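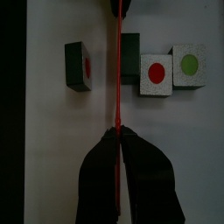

Page 13

Section 7: Setting the work view for block handling

Follow this section after the gripper has been fitted and the wrist camera plugged in (Section 6). You will need the Nisto controller, the set of sorting blocks from the kit, and a clear view of the white work surface from the wrist camera. Allow time to run the section in one go. If you stop part way through, the controller drops the unsaved view and you will need to begin again at step 1.

The set includes dark green blocks and white speckled blocks. Some faces carry a coloured circle, red or green, and others are plain. The Nisto software reads the circle first and the body colour second, so a block turned with its circle side-on to the camera may be listed as "unmarked" even though the circle is there. The opening picture has a dark cube to the left of the red rod with its red circle on the side face, where it narrows to a thin oval. The two speckled cubes on the right show their circles much more fully.

CAUTION: Keep hands, sleeves and lanyards away from the fingers whenever the controller light is on. The fingers can close without warning if a saved routine is still loaded.

7.1 Preparing the view

1. Turn the controller on and wait for the home screen.

2. Open Tools, then Wrist View. The live picture fills the screen.

3. Check that both black fingers rise from the bottom of the picture and that their tips come close together near the middle. If only one finger is visible, the camera has been clipped on crooked. Power down and refit it as described in Section 6.

4. Find the red rod. It should run straight down the middle of the picture from the top and pass between the fingers.

5. If the rod leans to one side, loosen the collar screw a quarter turn, straighten the camera by hand and tighten the screw again. Do not force the collar past its stop.

6. Select Save View. The controller asks for a view number. Enter 11 if this is your first saved view, as views 1 to 10 are held for the factory routines.

NOTE: The rod hides a narrow strip of the work surface at all times. A block partly behind it can still be picked, but the software may draw the outline too narrow on that side. Move the arm slightly left or right and take the reading again before you accept it.

7.2 Placing the blocks

7. Put four blocks in a loose row across the upper half of the view, above the fingertips. They need not be level with one another. A tidy row is no easier for the software to read than an uneven one.

8. Leave at least one block standing on its own, with plain white surface on each side of it. The controller uses this block to set the outline width.

9. Group the other blocks so that they touch or overlap in the view. This gives the software an edge to separate during the test – skip it and the Split Edges setting stays greyed out.

10. Turn at least one red circle and one green circle to face the camera. Any remaining block may show a plain face.

11. Look for shadows on the white surface. Soft grey shadows are normal and will be ignored. If a shadow has a hard black edge, move or dim the lamp until it softens.

CAUTION: Do not press blocks into place while the arm is powered. Use Hold on the controller, wait for the tone, and then reach in.

7.3 Running the outline test

12. Select Test, then Outlines. A line is drawn around each block the software has found.

13. Compare the outlines with the row in front of you. Each block should have its own line. Two blocks sharing one line means that the edge between them was missed.

14. To correct a shared line, open Split Edges and raise the value one step at a time, running the test again after each step. Very high values will cause the speckle on the white blocks to be read as edges. You will see small broken lines across the face if this has happened. Go back one step.

15. Tap each outline in turn and check the label. A label gives body colour, then mark colour, for example WHITE / GREEN. A block with no visible mark reads DARK / NONE or WHITE / NONE.

16. If a label is wrong, press and hold the outline and choose the correct entry from the list. The correction applies to this view only.

17. Select Accept. The controller returns to the home screen and the view number appears beside the battery symbol.

NOTE: The dark green blocks look almost black through the wrist camera. Leave the brightness setting where it is. Raising it far enough to bring out the green will wash out the speckled blocks and their circles.

7.4 If the test does not finish

Message 1786 on the screen means the software has mistaken something at the margin of the view for a block. The usual culprit is a dark upright post or frame running along one side. You do not need to move it. Open Borders, drag the left or right limit inward until the dark strip is outside it, and repeat from step 12.

If no outlines appear at all, check that the blocks are above the fingertips in the view. The lower part of the surface, on either side of the fingers, is left out of the test by default. It can be included under Borders, but picking from there is slower and the fingers may block the view of smaller pieces.

If the outlines flicker, the camera lead is loose at the wrist. Power down before you push it home.

7.5 Care of the fingers and surface

Wipe the fingers with a dry cloth. Solvents will lift the matte finish, and shiny patches can be read as marks. The white surface may be cleaned with water and a little dish soap, then dried fully before the next test. Scuffs in the lower part do no harm. A scuff behind the row of blocks should be rubbed out or covered with the white patches supplied.

Replacement blocks, collar screws and patches are available from Drurnedbridge under the Flomthorpe kit listing. Blocks from the older Zepeda kit are a different size and should not be mixed into the same row.

Set-up text for this section revised 6th April by Li-hua Au.

Go on to Section 8, Teaching the first pick.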